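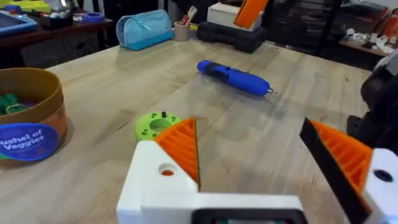

우리 집에서 제일 좋은 가구가 뭐냐고 물으면 저는 작업대라고 대답해요. 소파도 아니고 침대도 아니고 작업대요. 친구들은 웃는데 저는 꽤 진지합니다. 밝은 금빛이 도는 나무 상판에 팔꿈치를 올려놓고 있으면 뭐라도 고치고 싶어지거든요. 고칠 게 없으면 차라도 한 잔 올려놓고 싶어지고요.

처음 이 작업대를 들인 건 에스우드(Eswood)라는 작은 목공소가 이사를 가면서 가구를 정리할 때였어요. 39번 버스를 타고 종점 바로 앞에서 내려야 하는 곳이었는데, 그날 비가 어찌나 오던지 우산이 뒤집힌 채로 문을 밀고 들어갔던 기억이 나요. 원래는 선반을 보러 간 거였어요. 진짜예요. 그런데 선반은 눈에 하나도 안 들어오고 구석에 있던 작업대만 계속 보이는 거예요. 손바닥으로 쓱 쓸어 봤더니 결이 살짝 걸리는데 그 느낌이 또 좋더라고요. 집에 와서 줄자로 방을 재 보니 딱 맞지는 않았고(책장을 하나 옮겨야 했어요), 그래도 결국 토요일에 트럭을 불렀습니다.

상판 손질은 제가 직접 했어요. 거친 사포로 시작해서 마지막에는 1000방으로 문지르고, 300밀리리터짜리 오일 한 통을 얇게 펴 발랐죠. 지금 생각하면 1000방까지 갈 필요는 없었어요. 작업대잖아요, 작업대! 어차피 긁히고 찍힐 건데 식탁처럼 매끈하게 만들어 놓고는 한동안 아까워서 망치도 못 올렸어요. 드라이버를 놓을 때도 행주를 깔았다니까요. 그러다 어느 날 화분을 쿵 내려놓고 첫 흠집이 생긴 뒤로는 마음이 아주 편해졌어요.

새 작업대를 들이려는 분이 있으면 저는 색이 밝은 나무를 권해요. 나사 하나 굴러가도 금방 보여요. 예전에 쓰던 짙은 색 책상에서는 작은 나사를 떨어뜨리면 그날 작업은 거기서 끝이었어요. 손전등 켜고 볼을 상판에 붙인 채 찾다가 결국 철물점에 가서 2000원짜리 나사 한 봉지를 또 샀죠. 그렇게 산 봉지가 서랍에 아직도 있습니다. 한 개씩만 빠진 채로요.

작업대 위에 뭐가 놓여 있는지 보면 그 집이 보인다고들 하잖아요. 저희 집은 좀 뒤죽박죽이에요. 파란 전동 드라이버가 한가운데 누워 있고, 옆에는 아이들 장난감 통이 있고, 뒤쪽에는 하늘색 지퍼 파우치가 굴러다니는 식이죠. 어른 물건과 아이 물건을 나눠 보려고 몇 번이나 애를 썼는데 사흘을 못 갔어요.

파란 전동 드라이버 얘기부터 할게요. 저는 원래 손으로 돌리는 드라이버만 쓰던 사람이에요. 전동은 뭔가 반칙 같았거든요(왜 그렇게 생각했는지 모르겠어요). 그런데 조카 침대를 조립하다가 손목이 너무 아파서 그날 저녁에 바로 주문했어요. 지금은 서랍에 넣지도 않고 늘 꺼내 둡니다. 반짝이는 파란 몸통이 눈에 확 띄니까 어디 뒀는지 찾을 일도 없고요. 손잡이는 짙은 회색이라 때가 타도 티가 덜 나요. 공구를 고를 때 힘이 얼마나 센지만 따지는 분들이 많은데, 저는 색도 꼭 보라고 말하고 싶어요. 이왕이면 상판 색과 확 다른 걸로요!

장난감 통은 둥근 종이 통인데, 앞에 파란 동그라미 라벨이 붙어 있고 'Bushel of Veggies'라고 쓰여 있어요. 조카가 놀러 올 때마다 여기서 채소 가게를 열어요. 저는 주로 손님 역할이고요. 값은 가게 주인 마음대로라 어느 날은 1000원이었다가 어느 날은 뽀뽀 한 번이에요. 처음엔 거실에 두었는데 조카가 자꾸 제 작업대로 들고 와서 장사를 하는 바람에 아예 여기로 자리를 옮겨 줬어요. 의자에 올라앉으면 키가 딱 맞는다나요. 저는 옆에서 경첩을 갈고, 주인은 채소를 팔고, 꽤 괜찮은 오후입니다.

종이 통은 생각보다 쓸모가 많아요. 가볍고, 뚝 떨어뜨려도 바닥이 안 상하고, 크라프트지 같은 갈색 테두리가 나무 옆에 놓였을 때 잘 어울려요. 저는 플라스틱 정리함을 잔뜩 샀다가 거의 다 남 주고 둥근 통들로 바꿨어요. 뚜껑은 안 덮어요. 뚜껑을 덮는 순간 그 통은 창고가 되더라고요. 안에 뭐가 들었는지 보여야 손이 가고, 손이 가야 다시 제자리에 넣게 돼요.
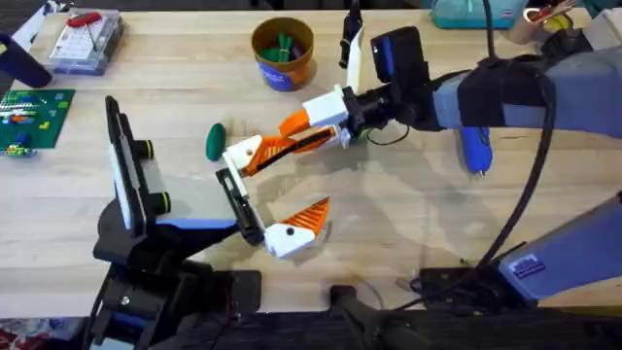
결이 곧은 밝은색 나무 상판, 그리고 초록색 달걀 모양 물건.

초록색 얘기를 안 할 수가 없네요. 언제부턴가 작업대에 초록색이 늘었어요. 제가 일부러 모은 건 아니고, 하나 놓으니까 또 하나가 따라오는 그런 거 있잖아요. 달걀처럼 생긴 것도 있고, 3D 프린터로 뽑은 연두색 고리도 있어요. 가운데가 뻥 뚫리고 가장자리에 작은 구멍들이 있는 부품인데, 어디에 끼우는 거였는지 저도 까먹었어요. 버리면 꼭 다음 날 생각날 것 같아서 그냥 둡니다. 이런 부품 하나쯤 다들 있으시죠?

정체 모를 부품에 대해서는 에바 카바나(Éabha Kavanagh) 씨한테 배운 방법이 있어요. 에바 씨는 동네 수리 모임 디소라(Disora)에서 만났는데, 집에 가 보면 현관에 유리병이 하나 있어요. 뭔지 모르겠는 건 전부 그 병으로 들어가요. 그리고 병이 꽉 차면 저녁을 먹으면서 식탁에 쏟아 놓고 온 식구가 맞히기를 한대요. "의자 발이네", "그건 커튼 고리잖아" 하면서요. 끝까지 주인이 안 나타난 것만 버리는 거죠. 저는 작년 8월부터 따라 하고 있는데, 병 대신 머그잔을 쓰다 보니 너무 빨리 차는 게 문제예요.

하늘색 지퍼 파우치는 여행 갈 때 충전기를 넣으려고 산 거였어요. 정작 여행은 못 가고 작업대에 눌러앉았죠. 저는 정해진 용도대로만 쓰이는 물건이 별로 없는 집이 좋더라고요. 줄자가 들어갔다가 영수증이 들어갔다가 연필이 들어갔다가 해요. 한 번은 포스트덴(Postden)에 택배를 부치러 갔는데 지갑인 줄 알고 이 파우치를 들고 간 거예요. 계산대 앞에서 지퍼를 쫙 열었더니 사포 조각이 나왔어요. 뒤에 줄 선 분들께는 지금도 죄송합니다.

정리 얘기도 조금만 할게요. 저는 매일 치우지 않아요. 예전에 무스토넨(Mustonen)이라는 가구 전시장에 갔다가 먼지 한 톨 없는 작업대를 보고 자극을 받아서 매일 저녁 싹 치워 본 적이 있거든요. 그랬더니 다음 날 아침에 다시 꺼내기가 귀찮아서 아무것도 안 하게 됐어요. 하던 일은 그대로 두고, 가운데만 비워 두는 정도가 저한테는 맞아요. 물건은 뒤쪽 가장자리로 쭉 밀어 놓고요. 그러면 다음 날 의자만 당기면 바로 시작할 수 있어요.

대신 한 달에 한 번은 제대로 닦습니다. 위에 있던 걸 몽땅 바닥에 내려놓고, 마른 솔로 틈새 먼지를 털고, 물기를 꼭 짠 천으로 결을 따라 닦아요. 이음매에는 이상하게 연필심 부스러기가 잘 끼니까 나무 꼬치를 하나 두면 편해요. 오일은 손끝으로 만졌을 때 푸석하다 싶을 때만 조금 덧바르고요. 너무 자주 바르면 끈적거려서 종이가 붙어요. 조카가 그린 채소 가게 간판이 한번 그렇게 상판에 붙었는데, 떼느라 정말 고생했습니다.

참, 의자는 아직 마음에 드는 걸 못 찾았어요. 지금 쓰는 건 식탁에서 빌려 온 건데 높이가 조금 낮아서 방석을 두 장 깔고 앉아요. 좋은 의자를 아시는 분은 편집부로 엽서 한 장 보내 주세요. 높이를 꼭 적어 주시고요, 조카가 기어올라도 안 넘어가는 걸로 부탁드립니다!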